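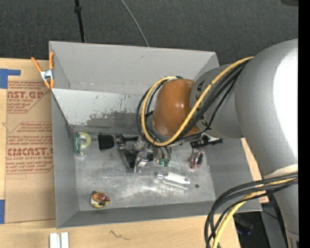
Chapter 7
Looking After a Bin-Picking Cell

Last updated: July

7.1 What this chapter covers

Chapter 6 left the cell mounted, powered and able to run its first program. This chapter deals with the weeks after that. It covers the cables on the outside of the arm, the bin and how it is held, and the log you keep for both. Gripper repair has its own chapter (Chapter 8), and controller faults are in Chapter 9.

You will need the cell card you filled in at the end of Chapter 6. If you are working in a shared lab, use the card for your own cell, even when the cell next to it looks the same. Bins get swapped, and taught positions do not follow them.

7.2 Cables on a moving arm

A cable run along the outside of an arm bends every time a joint turns. In the opening photo a thick yellow cable crosses the gray housing, passes under the orange-brown joint cap and loops up its left side, with a bundle of black cables on the same route. Lower down, a second black bundle and more yellow cable cross over a corner of the bin.

Two places on a run like this need the closest look. The first is the loop at a joint. It must be long enough for the joint to reach the end of its travel without pulling, and short enough that it does not hang below the gripper. The second is any place where a cable passes over a hard edge, such as a bin rim or a table.

To check the loop, put the arm in manual mode at the lowest speed your controller allows. Move one joint at a time to each end of the range used by the program. Stop if the cable goes tight. Write down the joint and the angle, then back off before you touch anything. Do not hold the cable clear with your hand while the joint is moving.

With the arm stopped and locked out, run your fingers along the jacket. You are feeling for flat spots, nicks and stiff sections. A nick that shows the layer under the jacket means the cable is replaced before the next run. Tape is not a repair.

Students often pull a bundle tight because it looks tidier. In the Vanlow training cell, Kristine Ocampo's group did this on a wrist cable and lost the gripper signal after 256 picks. The connector was fine. One wire had broken inside the jacket, right where the tie was.

7.3 The bin

The bin is a part of the machine. It takes knocks, and it can move. The one shown has a brushed silver-gray floor with fine scratches and smudges, and a dark, ragged patch on the far inner wall where the pale surface is gone. A spring clamp with orange handles grips one corner.

Fine scratches on a floor can be left alone. A worn patch on a wall should be logged the first time you see it: which wall, how high, how wide. Measure it again at each check. If it grows, run the program slowly and watch that wall, and look at the wall clearance in your program. The usual causes are a bin that has shifted and a pick position taught too near the side.

Wear matters to the camera too. Bare metal and bright reflections can be read as objects, and the arm will then go after something that is not there. If false picks bunch up in one area, look at the floor and walls in that area before you change any vision settings.

Check the clamping next. With the arm locked out, push the bin by hand from each side. It should not slide. Then compare its corners with the reference marks on your table. If the bin is more than 2 mm off, put it back on the marks and repeat the touch-off routine from Section 6.4.

7.4 The log

Keep one line per check — the pick count, what you looked at, what you found, your initials. The Skovix cell used for the exercises in this chapter is checked every 200 picks. A page from its log is typed out here.

Picks 200. Loop at wrist OK. Bin on marks. H.A.
Picks 343. Extra check after false picks, left side. Floor wiped, clamp reseated, touch-off repeated. G.J.
Picks 400. Loop OK. Jacket OK. Bin on marks. H.A.

The second line is the useful one. Gregor Jardine did not wait for the next check, and he wrote down three things he did, so the next person knew where to start.

7.5 Before you begin Exercise 7A

Read the lockout steps in Appendix B. Have your cell card, a steel rule and a flashlight on the bench. Work in pairs, with one person at the stop button whenever the arm has power.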